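Posted by Janelle Buenaventura, July
Last updated 4:40 pm

Hi Rosalinda and everybody,

Rosalinda Sebastian wrote:
> Before we order more of the Flavetti fingers, has anyone tried them
> side by side with the Hollis ones? I only care about small stuff,
> and whether the pads hold up.

I'm so glad you asked, because I've been meaning to write this up for ages and kept putting it off (you all know how my summers go). I ran both sets on the hand-held tool, 100 picks each, with the same wrist camera and the same Enora controller settings, so I think it's a pretty fair comparison! 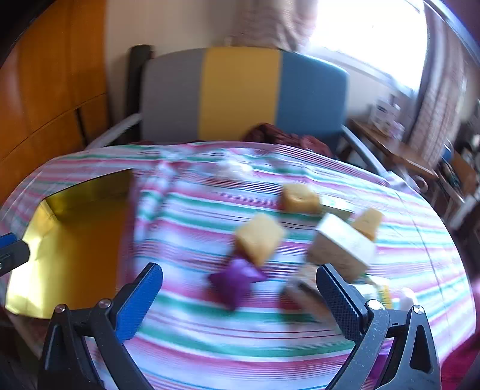

The Flavetti set dropped 9 and the Hollis set dropped 8, so please don't anyone pick a winner from that. Where they really differed was on flat-sided things, and I'd much rather have the Flavettis for those. I've been practicing on blocks with rounded corners like the tan-yellow ones, and on odd shapes like the purple star, and I'd suggest you do the same before you trust either set with real parts. A striped cloth underneath is a good test for the camera too, with all those bands of pink and green for the tracking to chew on.

As for the pads, I changed mine after some 3 weeks, mostly out of fussiness. Wipe them down with a damp rag and they'll go longer. I still haven't tried the Flusel pads, so if anyone has a spare pair I'd happily pay the postage and report back.

Warmly,
Janelle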